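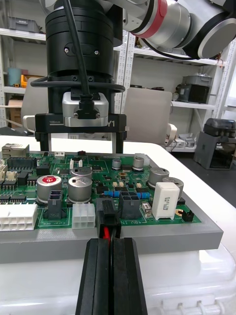
Plug held above the 48V IN header, wrist camera view, second gripper over the board.

Products > Bench Evaluation > Culta Gripper Comparison Kit

Culta Gripper Comparison Kit

Culta is a bench kit for comparing grippers, finger sets and wrist cameras on connector work. It supplies the base plate, the populated test board, the loose plugs and harnesses, and the logging software. The arms, grippers and cameras under test are yours. Most users run it with two arms, one holding the plug and the other managing the wires or steadying the board. Single-arm use is supported with the wire post (ordered separately).

The kit was drawn up for labs that already have a working cell and need to decide between two or more end effectors without building a fixture for each. Every part of the trial stays the same except the part being compared. Change the fingers and keep the camera, or change the camera and keep the fingers. Changing both in one session is allowed by the software but the session is flagged in the log, and flagged sessions are left out of the summary table unless you tick them back in.

What a trial consists of

A trial starts with both grippers parked clear of the board and the plug either on the table or already in the fingers, depending on the task file. It ends at full seating, at the time limit, or when the operator presses stop. The default limit is 200 seconds. Eight task files are included:

Power plug to board header
Two-wire plug to jumper header
Round metal connector, pick and reorient
Round metal connector, handover between arms
Multi-pin plug, insert
Multi-pin plug, remove
Harness clear (move wires off the insertion path)
Harness clear with plug held

The power plug task is the usual starting point. Parallel fingers have to close on a small plug body with the wires running out between them, and tall capacitors elsewhere on the board limit the approach for the second arm. Wide finger pads tend to do well on the pick and badly on the last stretch of the insert. Run both before drawing a conclusion from either.

Comparing fingers

Fingers are logged by set, with pad width, pad material and tip shape entered once and reused. Tapered fingers give the wrist camera more of the header during approach. Flat, narrow fingers reach between connectors but allow the plug to rotate about the grip axis if the grip is high on the body. The kit does not measure grip force. If your gripper reports force or motor current, the logger will record it at up to 200 samples per second alongside the trial clock.

Enter stroke as the usable opening measured at the tip. Printed scales on a gripper body are not a substitute, as they are read at a different point on the mechanism.

Comparing cameras

The logger accepts up to four video streams per trial. We suggest one per wrist and one fixed view beside or above the table. Wrist modules mounted over the gripper should be set so that both fingertips and the first part of the approach are in view. Check this with a plug in the fingers – the wires block more than the plug does.

Record exposure settings with each session. Metal capacitor tops and polished connector shells reflect overhead lighting, and two cameras compared under different exposure will mostly show you the exposure. Lock it before the first trial.

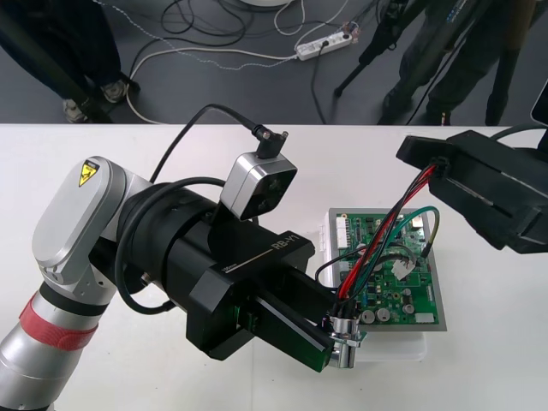
Two-arm wire handling: metal connector in the left gripper, small plug at the right.

Handling wires with two arms

The two handover and harness tasks put a bundle across the board with a gripper at each end. They are meant to be awkward. One gripper holds the metal connector close to upright while the other takes the plug end of the wires, and the distance between wrists is set by the harness and not by the operator. Grippers with a bulky body lose clearance quickly at this spacing. Note any contact between the two grippers in the event field; contact does not end a trial unless a protective stop occurs.

Cable routing on your own arm affects these tasks as well. A loop of camera cable standing off the wrist can catch the harness. Route it the same way for each gripper in the comparison, or log the difference.

Controllers and input

Culta does not command the arms. It takes joint states, gripper position and a start/stop signal from your controller over Ethernet. Leader arms, handheld controllers and scripted motion have all been used with the logger. State the input method in the session header. Results from different input methods are tabulated separately.

Suggested plan

For a first comparison, use 20 trials per task per gripper, switching gripper halfway through the set and then switching back. Operators improve over a session, and blocks run in a fixed order will favor whatever was tested last. The log viewer plots completion time against trial number so this can be checked.

Test board wear

The board is a handling target. Do not connect it to a supply, including at the header marked 48V IN. Headers are rated by us for 4000 insertions in total across the board, after which contact friction has dropped enough to change completion times. Replacement boards are sold singly. The base plate can be reused.

Supplied items

Base plate
Test board, fitted
Plug and harness set
Logger software, Linux
Task files and session header template

Not supplied: arms, grippers, fingers, cameras, mounts, table.

Ordering codes

Culta 8 – full kit, all eight task files
Culta B – replacement test board
Culta H – replacement plug and harness set
Culta W – wire post for single-arm use
Priria adapter – clamps the base plate to a slotted table

Lead time is two weeks for kits and in-stock dispatch for boards and harnesses. The Priria adapter is made to order from February. Kits can be seen on the bench at our Sedgwick office by appointment; bring your own fingers if they fit a parallel gripper mount, and send the hole pattern ahead of the visit.

Page revised January 24, 2020. Logger download and task file changes are listed under Support.

Contact Ziltora Sales | © 2020 Ziltora | Back to top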